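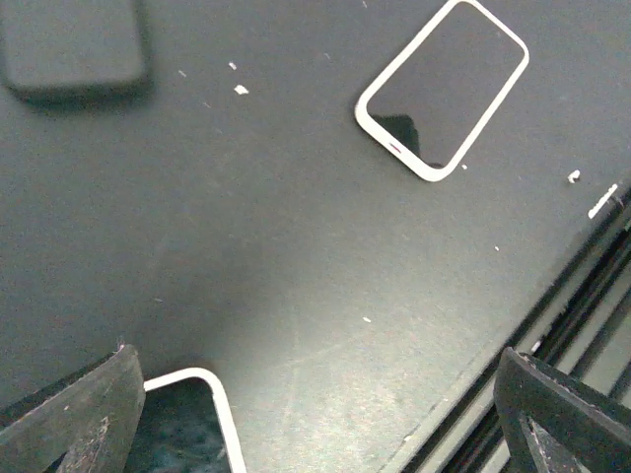
A smartphone in a white bumper case, lying face up on a dark tabletop.

Prorthorpe Phone Lending Scheme
Progress report to the Buschmann Fund, second period

1. Summary

The scheme lends refurbished smartphones with prepaid data to people in Prorthorpe who have no working phone of their own. In this period we made 166 loans, against a target of 128. Most borrowers were referred by the housing advice desk, the job club or the surgery. The rest came in off the street after seeing the notice at the library.

Spending is within budget apart from data, which is explained in section 4. We are asking for one change to the grant terms, set out at the end.

2. Lending

Loans run for 10 weeks and can be renewed once. We had expected people to want phones mainly for benefit claims and job applications. Those are still the commonest reasons given on the form, but medical appointments came up far more than in the first period. The surgery moved its repeat prescriptions to an app in March, and we saw the effect at the desk almost straight away.

Returns have been good. Where a phone is late we send a text, then a letter, and then we leave it. Our view is that chasing people further costs more in staff time than the handset is worth, and it puts others off borrowing. Phones that are not returned have their data plan stopped at the end of the loan.

We changed the loan form in April. The old one ran to four pages and asked for two forms of identification, which many of the people we want to reach do not have. The new form is one side of paper and accepts a letter from a referring agency. The desk reports that signing someone up now takes less than half the time it did. 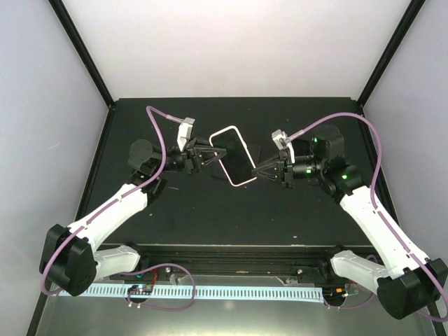

Every handset goes out with a charger, a case and a printed card giving the phone's number, the date it is due back and our opening hours. The card was suggested by borrowers, several of whom had been asked for their number at appointments and could not find it. We have also started setting the text size to large before a phone goes out, and people can turn it down if they wish.

3. Help sessions

The drop-in at Cellano House runs on two afternoons a week. Attendance was low until we moved the start from 1 pm to 2.30 pm, after the lunch club finishes. It is now steady, and on some afternoons there is a queue.

The evening session at Matano Road has not worked. It ran for 3 months and was often attended by one person or none. The building is hard to reach once the buses go hourly, and the room was cold. We closed it in May and have put the hours into home visits, which the referral agencies had been asking for.

4. Costs

Handsets and repairs came in under budget, mainly because more donated phones were usable than we had planned for. Replacement batteries were the largest single repair cost. Data was over budget. The supplier raised its price part way through the period, and borrowers are using more data than we allowed for – video appointments account for much of it.

We have covered the difference from the handset line, as the fund agreed in April. This will not be possible for a full year.

5. Next period

We plan to open a second lending desk at the job club in July and to carry on with home visits. The waiting list is short at present, but it usually grows in autumn.

We ask the fund to allow the remaining handset money to be spent on data without further approval. A revised budget is attached.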